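Dreleo Community Help
Reporting and interviewing

Interviewee wants to read my feature before it's printed

Violeta Henríquez
Posted August 15, 2023

I'm a second-year journalism student on a summer placement at a weekly paper in Kemesness. I've been given my first proper feature, 1340 words, on a family shop that is closing after many years. I interviewed the owner at the shop. We spoke for 56 minutes and I recorded all of it on my phone with her permission. I took notes as well but they are patchy.

At the end, while I was putting my coat on, she said "you'll send it to me first, won't you?" and I said something like "I'll see what I can do". I know now that was a weak answer. She has since emailed twice asking when she'll get it.

My tutor always said never to show copy. The deputy editor here, Mr Quách, says it depends, and then he went on leave. The news editor is covering two jobs and I don't want to bother her with something I should know.

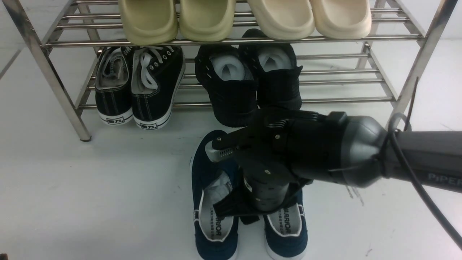 Slide sandals on the upper tier of a stainless steel shoe rack

What I'd like to know is this. Did I promise her anything by saying that? Is it ever all right to send the whole piece? And if I only send her the quotes, what do I do if she wants to change them? There is one line about her landlord which is the strongest in the piece and I'm fairly sure she will want it out.

The feature is due in at the end of next week. I've used Zarivach to make a transcript but it has got a lot of the place names wrong, so I've been going back over the recording by hand.

Dorothy Haworth

I was a sub on regional papers for a long time and then ran features on one of them, so I've had this conversation with a lot of trainees.

First, tell the news editor. You say you don't want to bother her, but she will be far more bothered if the shop owner rings the paper after it's printed and says she was promised a look. It takes two minutes. Many papers have a house rule on copy approval and if yours does then that's what you follow, whatever I or anyone else on here says.

On whether you promised: no, not in so many words, but she has clearly taken it as a yes. You need to correct that in writing before she emails a third time. Keep it short and friendly. Something like: "Thank you for your time the other day. I should have been clearer when you asked about seeing the article. We don't normally send articles out before they are printed, but I would like to check some facts with you. Could I ring you tomorrow?" Get the news editor to agree the wording.

Then ring her. Go through dates, spellings of names, how long the shop has been open, who worked there, any sums of money. People are usually worried about mistakes, and once they've been asked about these they tend to calm down. Read her the factual sentences if that helps. You can do that without reading her the article.

As for quotes, if you read one back and she says "I didn't say that", check the recording. If she did say it and it was on the record, it is your editor's decision whether it stays. If she says "I did say it but I got the year wrong", put the year right. If she says "I'd rather you didn't use it", ask why and write down the answer. Sometimes there is a real reason, for instance a legal dispute that is still going on.

The landlord line is a separate matter. If it accuses him of something, then the question isn't only whether she is happy with it. He should have been asked for his side, and someone senior needs to read it for defamation. The fact that you are quoting her doesn't protect the paper. You haven't told us what it says, and please don't post it here. Take the exact words, with the time on the recording, to the news editor.

Keep the audio file and don't tidy it or cut it down. Save a second copy somewhere that isn't your phone. Don't rely on the automatic transcript for anything inside quote marks.

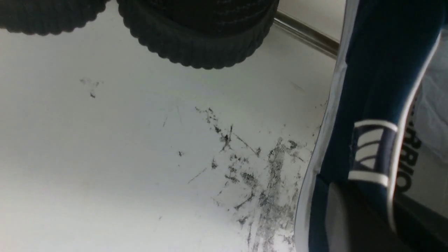
2 min read

Gareth Birkett

Never show them. Once you do it for one you have to do it for all of them. I did it in my first job at Pickering and got the whole thing back rewritten with all the good bits gone, and then my editor had to ring and explain we weren't using her version. Just say it's policy.

Declan Parsons

I don't agree with Gareth that it's never. On trade magazines, and with anything technical or medical, I've sent sections to people to check and it has saved me from some bad errors. The difference is that I say at the start what I'm sending and what they can change. "Facts only, by noon tomorrow, and the final decision is ours." I've never sent a full feature with the headline and intro in it.

In your case I would go with what Dorothy says. One thing to add: next time, deal with it before you start recording. I tell people how the piece will be used, when it's likely to run and that they won't see it first but I may ring to check things. Then there is no awkward moment at the door.

Also email your tutor once this is done. It's useful for the placement report, and ours used to give marks for writing up a problem and how it was handled.

Violeta Henríquez

Thank you all. I spoke to the news editor this morning and she was fine about it. The rule here is facts only, by phone. She has taken the landlord line away to look at and has asked me to ring him for a comment, so I'm writing out my questions for that now. I've sent the owner nearly the same email Dorothy suggested.

Related threads
Can I quote from a public Facebook group?
How long should I keep my shorthand notebooks?
Source said "off the record" after the interview
Learning shorthand at 90 words a minute: where to begin
Who owns the photos I took on placement?
Starting a placement in January: what to bring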